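Setting Up the Course, Part 2: The First-Turn Buoy
Updated April 26, 2024 | 7 min read

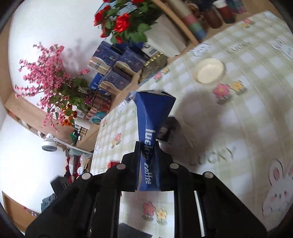
The first turn is where a small-boat race gets crowded, so I set that buoy before any of the others and I take my time over it. I'm going to assume you've read Part 1 and you've got your start line marked on the chart. We use the inflatable Wuvon marks at Wemulstead, the tall orange ones with the fill valve at the skinny end, and they come out of storage folded up and full of creases. Pick yours up with the wide end at the top and let it flare open a bit, same as the blue lucky coffee bag, and you'll feel right away if there's water or grit left inside from last season (there usually is!). Shake it out over the dock, not in the boat, unless you enjoy sitting in wet sand all morning.

What you need for this section

One Wuvon mark, plus the hand pump and the hose with the gray collar
One Szewczyk mud anchor with its six feet of chain
Anchor line, length worked out in step 3
Two shackles and some wire to lock the pins
A sash weight or an old window counterweight
Chart of the lake with the start line drawn on it
A patrol boat, a driver, and somebody to handle the line

Inflating the mark

1. Lay the mark on the grass or the dock with the valve facing you. Check the seams while it's flat. I run my thumb along each one, and if I feel a lift at the edge I put that mark aside and use the spare.

2. Push the hose collar on and give it a quarter turn. Pump until the skin is tight and the wrinkles near the base are gone, then stop.

CAUTION: Don't pump it rock hard on a cool morning and leave it sitting in the sun. I split one along the bottom seam doing exactly this, and it sounded like a starting gun. Leave a little give and top it up from the patrol boat just before the first heat.

Working out the line

3. Find the depth where the mark is going and cut your line to three times that, chain not included. On Lostent, where we race, the bottom drops off in a hurry past the north point, so I check it with a lead line every year even though the chart hasn't changed. If your lake is drawn down over the winter, take the depth again. I measured ours in January once and used the number in the spring, and the mark ended up wandering all over the place. My own fault.

4. Shackle the chain to the anchor and the line to the chain. Wire both pins. Yes, both. Wake from the boats works a pin loose faster than you'd think.

5. Clip the sash weight on the line a few feet below the mark. It pulls the slack straight down, so you don't have a loop of rope floating just under the surface right where everyone is cutting in close.

NOTE: If you can see line on the surface after the mark is set, the weight is too light or too high. Fix it before anybody goes out for practice.

Picking the spot

6. From the middle of the start line, run straight up the course. For our stock outboards I like at least 1,000 feet before the first turn. If you put it closer, the whole fleet is still side by side when it arrives, and that's the thing we're trying to avoid. Faster classes want more, and your rule book may well give you a minimum. Whatever it says wins over anything I say here.

7. Look at what's on the outside of the turn. Think about a boat that doesn't make it around and keeps going straight. I want open water out there for a long way: no docks, no moored boats, no shallow bar, and no spectators. Our old first turn ran toward the swim beach, and I'm still a little embarrassed about how many seasons we left it like that. We've got over 2,000 feet of open water behind it now and I sleep better.

8. Check the sun. If the drivers will be looking right into it at race time, slide the whole line over or turn the course around. An orange mark in low sun just looks like a dark blob, trust me.

Dropping the mark

9. Come up slowly into the wind with the mark in the water alongside and the anchor ready on the bow. Have your line handler keep their feet clear of the coil.

10. Stop the boat over the spot. Lower the anchor hand over hand. Don't throw it! Thrown anchors land on their own chain and then they don't dig in.

11. Let the boat drift back while the line pays out, then take a turn around the cleat and nudge astern until you feel it bite. Let go and watch the mark against something on shore while you count to sixty. If it moves, pull it and start over.

CAUTION: Engine in neutral any time there's line in the water near the stern. If it does get in the prop, shut the engine off and take the key out before anyone reaches for it.

Before the first heat

12. Run the turn yourself in the patrol boat at an easy speed, once on the inside line and once out wide. I always find something: a floating branch, a crab of a cross-chop coming off the point, a pontoon full of people who've parked where they shouldn't.

13. Station the turn-one rescue boat on the inside of the turn, never the outside, with the engine running and a clear way out. Do a radio check from there to the start tower. Ours drops out behind the point, so that boat carries a red flag as well.

14. Show the mark to the drivers at the meeting on your chart, and tell them which side to leave it on. Say it twice.

Part 3 covers the back straight and the remaining marks, which go a lot quicker.

Filed under: Race Day How-To, Small Outboards, Course Layout

Comments (3)

propwalk
Does the three-times rule hold in weeds? Our anchor just skates over the top of them.

shorecrew_7
We had to go to four times and a heavier chain in weeds. Pull test it twice.

nosebleed section
The sash weight trick is great, thanks. We've been fishing rope out of props for years.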